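Kapitel 7: Der Beutel und was in ihm verschwindet

Zuletzt aktualisiert: 27. Oktober 2022
Drucken | Per E-Mail senden
104-mal geteilt | 3 Kommentare

Lernziele

Nach der Arbeit mit diesem Kapitel können Sie formstabile und formlose Behälter unterscheiden, einen Beutel so vorbereiten, dass er sich mit vertretbarem Ärger füllen lässt, und erklären, warum das gesuchte Kabel immer unter dem anderen Kabel liegt. Kenntnisse aus Kapitel 3 (Falten) und Kapitel 6 (Kisten, Körbe, Schubladen) werden vorausgesetzt. Wer Kapitel 6 übersprungen hat, weil Schubladen ja jeder kennt, möge es jetzt nachholen.

7.1 Ein Behälter ohne eigene Meinung

Eine Kiste hat vier Wände und einen Boden, und auf diese Auskunft kann man sich verlassen. Stellt man sie hin, steht sie. Lässt man sie leer stehen, bleibt sie eine Kiste, und am nächsten Morgen ist sie es immer noch. Der Beutel dagegen nimmt die Form dessen an, was in ihm steckt, und wenn nichts in ihm steckt, nimmt er die Form eines Lappens an. In der Fachliteratur heißt er deshalb »formloser Behälter«, was ein wenig vorwurfsvoll klingt und auch so gemeint ist.

Konrad Baumgartner hat in seinem Lehrgang von 1938 dem Beutel ganze zwei Absätze gewidmet. Im ersten empfiehlt er, einen anzuschaffen, im zweiten rät er vom Gebrauch ab. Dazwischen steht der vielzitierte Satz, der Beutel sei »der Schrank des Unentschlossenen«. Baumgartner besaß offenbar viele Schränke. Die heutige Hauswirtschaftslehre sieht die Sache milder, schon weil in den meisten Wohnungen, in denen sie angewandt werden soll, für einen weiteren Schrank die Wand fehlt.

Man kann formlose Behälter nach dem Material ordnen (Gewebe, Folie, Papier, Netz), nach dem Verschluss (Zugband, Klappe, Knoten, Hoffnung) oder nach dem Inhalt. Die Ordnung nach dem Inhalt ist die beliebteste und die kurzlebigste. Ein Beutel für Ladegeräte bleibt ein Beutel für Ladegeräte bis zu dem Abend, an dem jemand nicht weiß, wohin mit der Wäscheklammer.

Für die Übungen in diesem Kapitel genügt ein mittelgroßer Beutel ohne steifen Boden. Das Modell Ellum aus dem Anhang fasst alles, was eine Person auf eine kurze Reise mitnimmt, und dazu einiges, was sie besser zu Hause gelassen hätte. Eine gewöhnliche Tüte tut es auch. Dunkle Beutel haben den Vorzug, dass man ihnen den Gebrauch nicht ansieht, und den Nachteil, dass man in ihnen nichts sieht. Wer ein schwarzes Kabel in einen schwarzen Beutel legt, hat es im Grunde bereits verlegt.
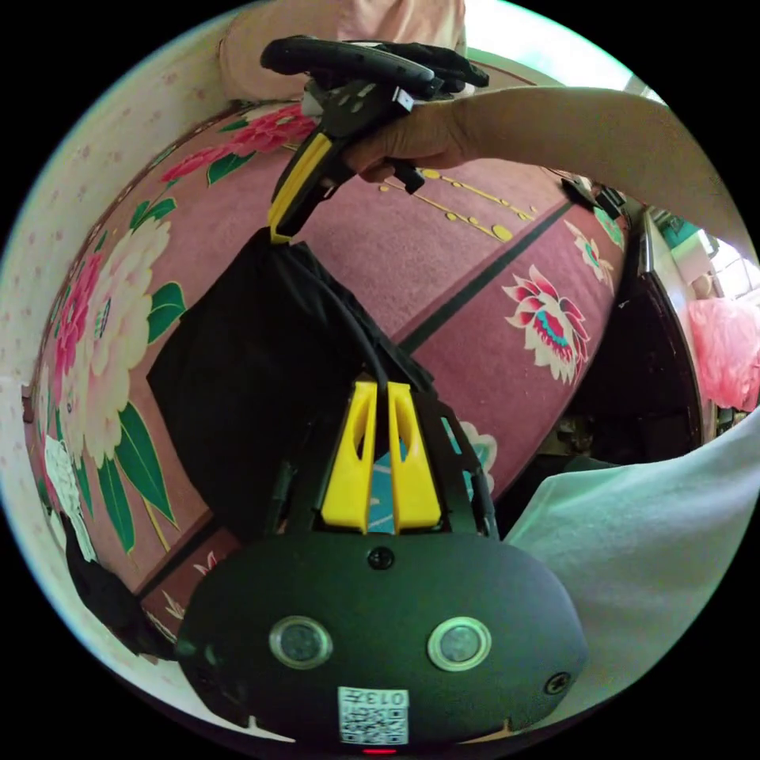

Damit sind wir beim Kabel, dem schwierigsten Bewohner des Beutels. Socken lassen sich rollen, Hemden falten, ein Buch bleibt ein Buch. Das Kabel hat zwei Enden und dazwischen eine Länge, die sich jeder Absprache entzieht. Zieht man am einen Ende, kommt selten das andere. Zsófia Sárközi, deren Tabellen wir in Kapitel 8 ausführlich heranziehen, führte in einem Wohnheim mit 390 Plätzen eine Befragung zum Aufräumverhalten durch. Auf die Frage, wo sie ihre Kabel aufbewahrten, antworteten die meisten mit einer Handbewegung.

Merksatz 7.1: Das Kabel kommt zuletzt hinein und zuerst heraus. Wer es umgekehrt hält, packt zweimal.

7.2 Die Unterlage

Gepackt und ausgepackt wird im Haushalt selten dort, wo die Ratgeber es vorsehen. Die Ratgeber sehen einen Tisch vor, leer, abgewischt und in Hüfthöhe. Auf dem Tisch steht aber das Frühstück oder das, was von ihm übrig ist, und so weicht man aus: auf das Bett, auf den Teppich, auf die Sofalehne, im äußersten Fall auf den Wäscheständer. Von diesen ist das Bett die vernünftigste Wahl. Es ist groß, es ist weich, und was hinunterfällt, fällt meistens auf den Hausschuh.

Freilich hat auch das Bett seine Tücken. Eine weiche Fläche gibt nach, der Beutel rutscht in die Mulde, und der Inhalt rutscht ihm hinterher. Kleine Teile wandern in die Falten des Lakens und tauchen nachts gegen drei Uhr wieder auf. Streichen Sie die Fläche deshalb glatt, bevor Sie beginnen. Auf einem Teppich mit hohem Flor gilt dasselbe, nur streicht er sich schlechter.

Zur Frage des Musters gibt es in der Zunft zwei Lager. Consuelo Villalobos lehrt, eine Packfläche müsse einfarbig und hell sein, damit jeder Knopf sofort auffalle. Die Gegenseite weist darauf hin, dass Menschen ihre Bettwäsche nach anderen Gesichtspunkten kaufen. Große Blüten in Rosa sind für das Wiederfinden einer rosa Haarspange ungeeignet, das ist unbestritten. Ein schwarzes Ding aber hebt sich von einer Pfingstrose so deutlich ab, dass auch ein unausgeschlafener Mensch es bemerkt. Man wähle also entweder die Wäsche passend zum Inhalt oder den Inhalt passend zur Wäsche. Im Alltag wird man keines von beidem tun.

7.3 Öffnen, Ausbreiten, Fassen

Ein leerer Beutel klebt gern an sich selbst. Vor allem bei Folie liegen die beiden Lagen so innig aufeinander, dass man die Öffnung mit gleicher Zuversicht an allen vier Seiten sucht und an der letzten findet. Die folgende Reihenfolge hat sich im Unterricht bewährt.

Legen Sie den Beutel zunächst flach hin und suchen Sie den Rand. Der Rand ist die Stelle, an der es zwei davon gibt. Fassen Sie nur die obere Lage, und zwar mit den Spitzen. Wer mit der ganzen Hand zugreift, hält beide Lagen fest und wird den Beutel sehr gründlich geschlossen halten. Die zweite Hand hält an einer anderen Stelle dagegen. Erst dann wird gezogen, langsam und flach über die Unterlage. Ruckartiges Ziehen führt bei Gewebe zu nichts und bei Folie zu zwei Beuteln.

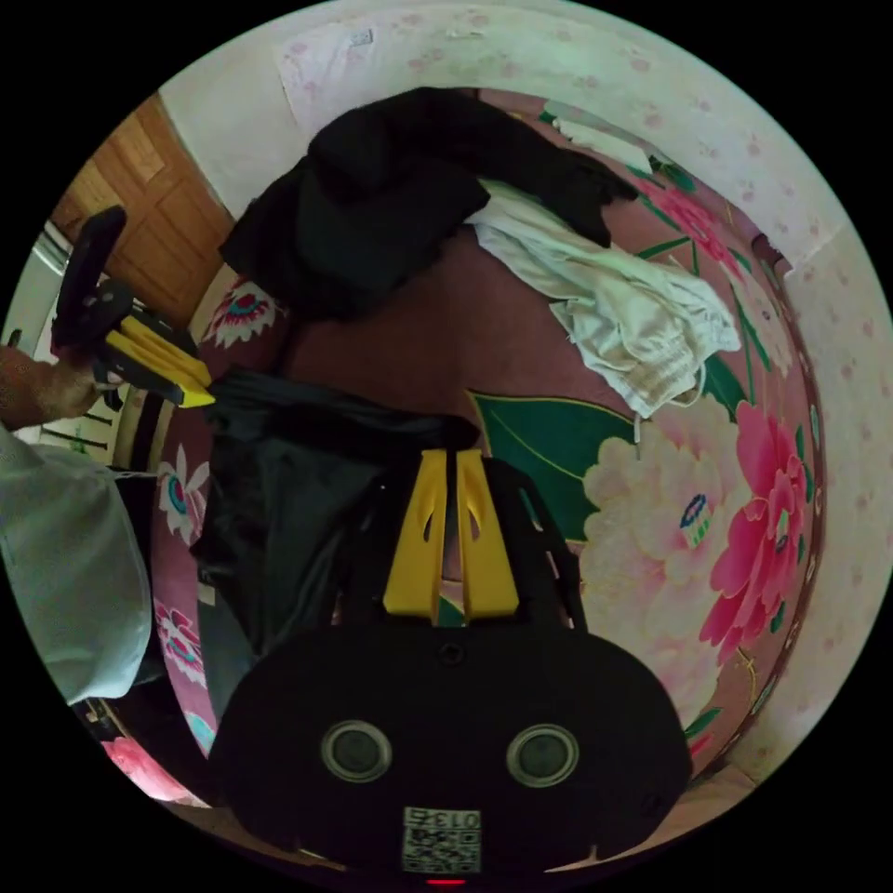
Abb. 7.2: Schwarzer Beutel auf geblümter Unterlage, links am Rand gefasst.

Gewebe verhält sich anders. Es hängt, sobald man es anhebt, und zwar stets zu der Seite, auf die man gerade nicht achtet. Zum Füllen empfiehlt es sich, den oberen Rand zweimal nach außen umzuschlagen. Der Beutel bekommt dadurch einen Kragen und für kurze Zeit so etwas wie Haltung. Zu zweit geht es leichter: Eine Person hält, die andere füllt, und beide sind hinterher überzeugt, die schwerere Aufgabe gehabt zu haben.

Aus der Praxis

Yolotzin und Dayana Cuautle betreiben die kleine Umzugshilfe Yorath und haben uns ihre Aufzeichnungen vom Mai überlassen. In einer einzigen Wohnung fanden sie 50 Beutel, sämtlich in einem weiteren Beutel. Der Kunde bestand darauf, dass alle mitkämen. »Wir haben den Beutel mit den Beuteln dann in eine Kiste gestellt«, schreibt Dayana Cuautle, »und auf die Kiste ›Beutel‹ geschrieben. In der neuen Wohnung wollte er wissen, wo seine Tüten sind.« Der Fall wird in Abschnitt 7.6 (Beschriftung) wieder aufgenommen.

7.4 Das Auspacken

Vom Einpacken handeln ganze Bibliotheken, vom Auspacken fast nichts. Das liegt vermutlich daran, dass es so selten vollständig geschieht. Der typische Reisebeutel wird am Abend der Rückkehr geöffnet, man entnimmt ihm Zahnbürste und Ladekabel, und den Rest entnimmt man ihm vor der nächsten Reise, um Platz zu schaffen.

Grundsätzlich stehen zwei Verfahren zur Wahl. Beim Greifverfahren fährt die Hand hinein und holt heraus, was sie findet. Es schont den Inhalt und zieht sich. Beim Sturzverfahren wird der Beutel am unteren Ende gefasst, umgedreht und über der Unterlage entleert. Das dauert nur einen Augenblick und klingt meistens teuer. Für Kabel, Wäsche und Stoffreste ist das Sturzverfahren zulässig, für Brillen, offene Puderdosen und alles aus der Keramikreihe Sedia ist es das nicht.

Nach dem Auspacken wird der Beutel gewendet, ausgeschüttelt und in seine alte Form gebracht, soweit er eine hatte. Das Ausschütteln erfolgt am Fenster oder über der Badewanne. Über dem Bett erfolgt es nur einmal.

Vorbereitende Aufgaben

1. Suchen Sie in Ihrem Haushalt drei formlose Behälter und notieren Sie vor dem Öffnen, was Sie darin vermuten. Öffnen Sie sie. Vergleichen Sie.

2. Breiten Sie einen leeren Beutel einmal auf glatter und einmal auf weicher Fläche aus. Beschreiben Sie, wohin er rutscht.

3. Legen Sie zwei Kabel nebeneinander in einen Beutel, tragen Sie ihn eine Treppe hinauf und wieder hinunter und nehmen Sie eines der beiden heraus. Für diese Aufgabe ist eine volle Unterrichtsstunde vorgesehen.

Weiter mit Abschnitt 7.5: Knoten, die man wieder aufbekommt

Drucken | Per E-Mail senden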